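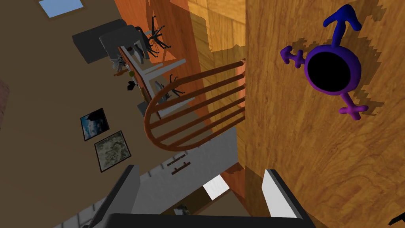

Chapter 3
Where the Examples Come From

Most books on robot learning get to the data in a paragraph. There is a line saying that demonstrations were gathered, a number, and then twenty pages on the network. We are going to spend this whole chapter on the part they skip, and we will be hard on it. If the examples are poor, nothing in Chapters 4 through 9 will save you.

By the end of the chapter you should be able to read the data section of a paper and say what is missing from it. You should also be able to plan a small collection of your own and write down, before you start, what you expect it to fail at.

3.1 What counts as an example

An example, for our purposes, is one attempt at one task, stored from start to finish: what the camera on the wrist saw at each step, where the arm was, what it was told to do next, and whether the attempt was judged a success. People also say "demonstration," "episode," or "trajectory." The words are used loosely, and sometimes the looseness hides things. A paper may report episodes in one table and single time steps in another, and the second number always looks better.

Ask three things of any set you are handed. Who or what drove the arm? Who decided that an attempt was a success? What was thrown away? The third is the one that seldom gets an answer. A set of clean successes may have been picked from a much larger pile of bad tries, and a system trained on it has never seen a mistake, let alone a way out of one.

3.2 The cheap room

Gathering examples on a real arm is slow. Objects have to be put back, cables wear, people get tired and go home. So a great deal of the work is now done in simulated rooms, where a reset takes no time and the lighting can be changed with one line of a settings file. The usual method is to shuffle: new floors, new wall colors, new furniture, objects dropped in at random spots. The hope is that a system that has seen enough odd rooms will treat a real one as just another.

It is a fair hope, and it has sometimes paid off. But look closely at what is being shuffled. Surface patterns are easy to swap, so they get swapped. Friction, the give of a soft object, the slack in a worn joint and the delay between a command and a motion are harder to get right, and many sets leave them fixed at whatever the software came with. 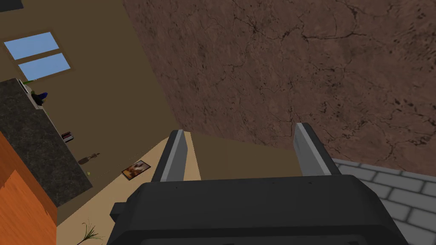 A wide range of looks can therefore sit on top of a very narrow range of physics. When someone tells you that their rooms are varied, ask them varied in what. If the answer is a list of textures and props, you have learned something about how the system may cope with a strange wall. You have learned very little about how it will cope with a heavy jar.

There is a second problem, and it has to do with the wrist camera. A camera that rides on the arm sees whatever the arm happens to be turned toward. At some moments that view holds the object and the fingers. At others it holds mostly wall, floor, or the gripper's own body. Every one of those steps counts toward the total. Nothing in the total tells you how many of them showed the system anything it could use.

3.3 A case: the Endwood set

Adjoa Boateng and Mitali Paul built the Endwood set as a teaching project, and they have let us use their notes, including the unflattering ones. They planned for 800 simulated attempts at a single pick-and-place task. After they had watched the recordings through, they kept 387.

Their first report described the rest as "filtered for quality." Boateng's own note in the margin, written in August, is more useful: "We cut anything we didn't like the look of. I could not write the rule down if you asked me." Paul went back and tried to write it down. She found that the two of them had been cutting slow attempts along with failed ones, so the set that remained made the task seem quicker and easier than it was.

They retrained with the slow attempts put back. The new version scored a little lower in simulation. On the real arm it did a little better, though they ran too few real trials to lean on that result, and they said so in the second report. We wish more authors would.

3.4 Before you read on

Pick a published set that you have used or plan to use. Find its stated size and write down the unit. Find the rule for keeping or dropping an attempt. If there isn't one, write "no rule given" and keep the page. You will need it for the exercises in Section 3.7, where we try to work out how much a missing rule can move a reported score.

Section 3.5 takes up the matter of who drives the arm, starting with scripted motion.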